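Friday, October 8, 2021
Dye bench, natural indigo vat no. 4

Started the vat again this morning after the rest of two days. The smell was sweet and a little sour, so I think the fermentation is still alive. pH strips gave me a value slightly lower than I like. I added a small spoon of lime, stirred slowly without making bubbles, and closed the lid.

Pornthip brought the cotton from Mahawong, 336 g dry weight. She scoured it yesterday for 80 minutes with soda ash, but water drops still stay on top of the cloth in some places. I will scour these pieces again before they go in the vat. Last time we were lazy with this step and got pale spots near the hems.
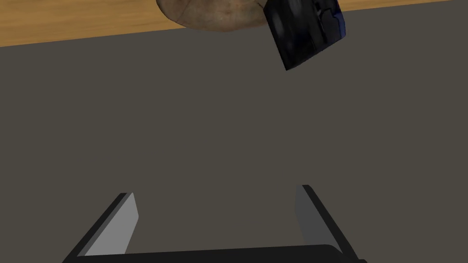

First test strip went in at 29 degrees, four minutes, then air. The green changed to blue quite slowly and the colour is weak - more like sky than the navy we promised to Trirkeck. Second dip was better. I want to try six short dips in place of three long ones, and compare after washing.

To do: ask Lamai if the new indigo paste is from the same farm as before. The label says only "Indard" and a batch number which I cannot read. Also we need more gloves, size small.

Rinse water left in the grey bucket, please do not throw it away yet.

Floleck Dye Workshop notebook | Contact: Lamai Wattanapong | © 2021 Floleck | Back to top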